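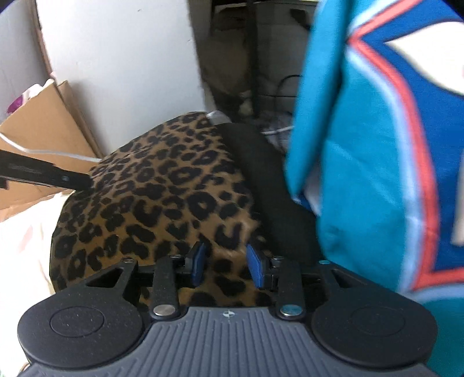 2 min read

1/ right, clothes banks. the closing of the one behind the Skastine library has set everyone off again so a thread, typing fast, on my break

2/ most of what goes in a bank doesn't end up on a rail in a shop in the same town. it gets weighed, sold on by the kilo, sorted somewhere else. ours went to Cleltance, who ran the banks for the council till the contract ended on 2023-02-04

3/ Cleltance say they took 4000 bags out of that one bank last year. big number for a metal box in a car park. also explains why it was always overflowing by the weekend and why half the bags were sat out in the rain

4/ rain is the problem btw. one damp bag goes musty and takes its neighbours with it. whole lot gets downgraded to rags or chucked. so if the bank's full – take it home again. please. I know it's annoying

5/ money. the council got 69 quid a tonne under the old deal. new offer was 40. meanwhile emptying it and clearing up round it costs the same or more. you can see why they walked away, even if I think they're wrong

6/ "just take it to a charity shop then" yes, fine, but Abugri Hospice shop only takes donations in the morning and has nowhere to put it all in Febuary. ring first. they get everyone's new year clear out at once

7/ what they do want: coats, jumpers, kids stuff in decent nick, shoes tied together by the laces. what they don't: single shoes, pillows, anything with paint on

8/ patterns sell better than you'd think, someone on the till told me. plain grey fleece sits there for weeks. loud stuff goes

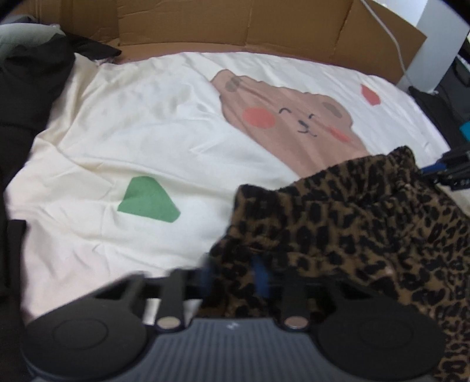
9/ worn out things are a diffrent question. holes, dead elastic, bobbly leggings. bag it seperately and write RAGS on it in big letters. the Drastano tip has a textile skip, far end past the garden waste, no booking if you're on foot

10/ and the bus goes nearly there. then it's a walk along a road with no pavement, with a bag of old towels. so no car, no recycling, basically. this is my actual gripe

11/ 70 of us have signed the thing asking for a small bank by the bus station instead. lid that shuts, emptied more often. not asking for the moon

12/ form is on the noticeboard in the library, left of the door. pen keeps going missing so bring one

13/ someone's asked about school uniform – swap rail in the church hall, after half term, will post the times when I have them. back to work now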